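**Subject:** Re: [undau-house] The white table, again
**From:** Maritza Huamán
**To:** undau-house list

Yetunde, and everyone else who has been hoping this thread would die of natural causes,

Yetunde Fashola wrote:

> Could we please agree what the white table is for? I went in at 4 pm to
> lay out the pattern pieces for the June sale and there was no room for a
> sleeve, let alone a coat. I moved two mugs, a scarf and something with a
> plug on it. By the time I came back from the kitchen there were three
> mugs. I don't mind sharing. I do mind sharing with a scarf.
>
> Also, does anyone know whose cables they all are? I followed one of them
> and it went under the table and came up again at the other side.
>
> Yetunde

I have sympathy, having lost a good pair of scissors on that table in the spring and found them weeks later inside a hat. But I'd like to separate the problems, as we've been arguing about all of them at once for 21 messages and I'm starting to dream about it.

First, the cloths. If it is yours and it is fabric, it goes on a hook or it goes home. Folding it doesn't count. A folded thing on that table becomes a heap by teatime and then people put other things on the heap. Anything left overnight goes in the Luseo crate by the door, and the crate goes to the Clitudville jumble when it's full. I have already bought back one of my own cardigans this way, for more than I'd like to say.

Second, cups. I know the kitchen is eleven steps down and the stairs are horrible. Take your cup with you when you next go down. Don't wash it in the cleaner's bucket (you know who you are, and so does the cleaner).

Third, cables, which I think are the real trouble. The power strip lives on the table because the wall socket is behind the panel side and none of us can reach it without lying down. Fine. But it could live at the back edge, with the lead going down behind, and then we'd get most of the front back. I measured the lead on the spare one and it would reach with a bit to spare. The Tamayo catalogue has a clamp-on tray that would hold a strip and the router together, item 3286, and I'm willing to order one if somebody else will promise to screw it on. I have form with screws.

Yetunde, to answer your question, I've no idea about the one that goes under and comes back. I unplugged it to see who would shout. It has been nearly a week and so far only Yetunde has written, which I don't think counts.

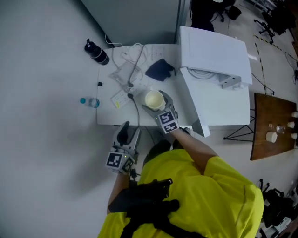

Fourth, drinks bottles. Stand them up, on the floor, well away from the leads. I don't see that this needs a paragraph but somebody asked for it to be "in writing", so there it is in writing.

As for who gets the table when, I'd rather not have a rota. We had one for the kiln shelf and it ran to two sides of paper and a separate sheet of exceptions. Can we say that if you need the whole surface you post to the list the evening before, and the rest of us clear off by 10 in the morning? Yetunde gets first go, having been patient for longer than I would have been. If you want it on the same morning as her, speak to her and bring biscuits.

I'll do a first clear this week. Chargers and adaptors without a name on will go in a shoebox on the shelf over the radiator. There's a roll of white labels in the top drawer and a pen that works if you lick it.

If anyone objects to the tray, say so before I order, and please change the subject line if you're going to talk about the kiln shelf.

Maritza

PS The door code is still 2661. Please stop asking me for it on the landing.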